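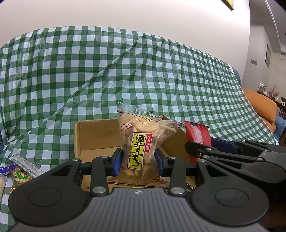 Snack boxes are my thing every March, when my niece at Grullutgate has her exams and lives on whatever I post her. I've got the packing down to 13 minutes now! Tip everything out on the sofa first (I throw a checked cloth down, saves hoovering crumbs later) and sort it into fat bags and skinny packets. Fat bags go in standing up with the seal at the top, like my twisted crackers in the clear bag, and then a slim packet goes upright beside them - the red one with the white stripe fits nicely there.

Leave foil sticks till last and slide them down the sides. Scrunch up 6 sheets of newspaper for the gaps, fold the flaps over and give the box a gentle shake. If it rattles, add another sheet. Tape the middle seam twice and off it goes.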